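# Chores and machines: where things stand

This gallery collects work from the Vostora test floor, where the question has been the same since October: which ordinary jobs can a machine do from start to finish, without a person stepping in? The jobs are small ones. Pick up an object, put it away, close the case, clear the surface. A new hire at a shop learns all of them in a morning.

We score a job as done only when the object ends up where it belongs and nothing else has been moved. Partial credit is not given. A drawer left open counts as a failure, and so does a cup set down on its side.

## Clearing a table

Tables are the easiest place to start and still produce most of the failures. Flat, rigid objects with parallel sides go well. Anything with a curved grip, a raised stick or an uneven underside takes longer, as the two fingertips have to find a pair of faces that won't slide. Of 62 attempts on handheld items in the last round, 27 were scored as done. Most of the rest ended with the item turned on the table and the arm waiting for a new plan.
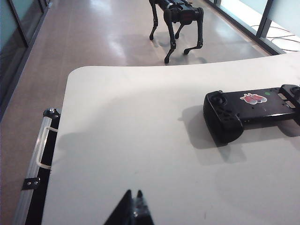 Pale surfaces add a second problem. A dark object on a white top is simple to find, but its shadow is dark too, and the software sometimes takes the shadow for part of the object. The grasp point then lands too low or too far to one side. Sirkard, the planner we run on the arm, handles this better with a second look from a different height. The second look adds 11 seconds to each pick. A person clearing the same table does not pause at all.

Smudges and specks are ignored by default. Lowering the threshold so that the arm would treat them as something to wipe led it to wipe reflections as well, and the setting was put back.

## Packing a case

Placing an item into a foam cutout is harder than lifting it. The cutout allows 5 millimeters of play on each side, and an item that has rotated in the grip by a few degrees will sit on the rim instead of dropping in. The arm can detect this from the force reading. What it does next is less reliable: pushing works with dense foam and fails with soft foam, which folds under the item.

Lids and latches are still done by hand. The Godoy gripper has the strength for a spring latch but not the reach to hold the lid down at the same time. A two-arm setup would solve this at more than double the cost, and a shop with one packing bench is unlikely to pay for it.

## Working around other machines

Legged and wheeled units use the same floor space as the benches. Polished floors are a known nuisance for them. Bright strips of reflected daylight confuse depth sensing, and the effect changes through the afternoon as the light moves. Matte mats fix it where they can be laid. Blinds help, though they also change the light on the tables, so the arm has to be recalibrated.

Carrying a packed item from one bench to another remains a separate project. The Ustovetti schedule lists it after folding and before stairs.

## Current ratings

- **Lifting rigid items from a clear table:** usable with supervision.
- **Lifting items with curved grips:** not ready.
- **Placing into foam:** usable with dense foam only.
- **Closing lids and latches:** not attempted with one arm.
- **Wiping:** not ready on glossy surfaces.

Ratings are revised after each round. The next one repeats the handheld set with the second look switched on for every pick, and keeps the same scoring.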